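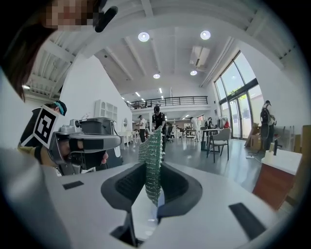 How often should you clean a wall-mounted air conditioner and the ceiling lights in a big room?

Wash the air conditioner filter every 2 weeks while the unit is in regular use, and wipe the lights and the tops of the walls twice a year. A large room with a beamed white ceiling shows dust sooner than a small one, so go by what you see as well as by the calendar.

Order of work

Start at the ceiling and finish with the floor. Move chairs and small tables away from the walls, and lay old sheets over anything too heavy to shift. Turn the lights off at the switch and let them cool for half an hour. Turn the air conditioner off at the breaker, and don't rely on the remote.

Beams

Deep beams have three faces to dust, and the side faces get forgotten. A flat microfiber mop on a long pole does all of them. Use it dry on the first pass. Painted beams that still look gray after dusting can take a second pass with a cloth wrung out in warm water with a few drops of dish soap. Work along the length of the beam in one direction and turn the cloth often. Stop and let it dry before deciding whether to go again, as damp white paint looks darker than it is.

Cobwebs collect where the beam meets the wall. Lift them off with a slightly damp brush. A dry one smears them, and on matte paint the smear stays.

Ceiling lights

Round fittings with a twist-off cover are the easy kind. Hold the cover with both hands, turn it a little to the left and lower it. Tip the dead bugs into the trash before any water goes near it. Wash plastic covers in the sink with lukewarm water, rinse, and stand them on a towel. Paper towels scratch clear plastic. The covers must be completely dry before they go back up.

Sealed fittings and narrow linear lights should be wiped only from the outside, power off, with a barely damp cloth. Never spray cleaner upward at a light. Spray the cloth.

If one lamp in a row has gone and the others are the same age, buy a spare or two of the same color temperature while you can still find them. Write the number on the box.

Air conditioner

On most wall units the front panel lifts from the lower corners. The filters slide out from behind it. Take them outside and tap them, then vacuum the dusty side with a brush attachment. Rinse from the clean side so the water pushes the dirt back out the way it came in. Dry them in the shade. Direct sun can warp the plastic frame.

Wipe the louver with a soft cloth and don't force it past the point where it stops. Leave the coil and the drain to a technician. In our house a yearly visit costs $84, and we book it for December, when they aren't busy.

Check the wall below the unit while you're up there. A brown streak usually means a blocked drain line - call before it gets to the floor.

Ladder

Use a stepladder with a top handle, and stay off the top two steps. Move it more often than you think you need to. Reaching sideways for the end of a beam is how people fall.

Supplies

Long-pole microfiber mop, spare pads
Soft brush
Dish soap and a bucket
Vacuum with a brush attachment
Old sheets
Stepladder

The pole I have is a Zenden and cost $35. The cheaper Jarnero one I had before it kept slipping at the joint, and a wrap of electrical tape helped for a few months. Any pole with a screw lock should be fine.

Finish by vacuuming the floor slowly, edges first. Wait an hour before you do it if you can, so the fine dust has time to come down.

Last updated February 16, 2023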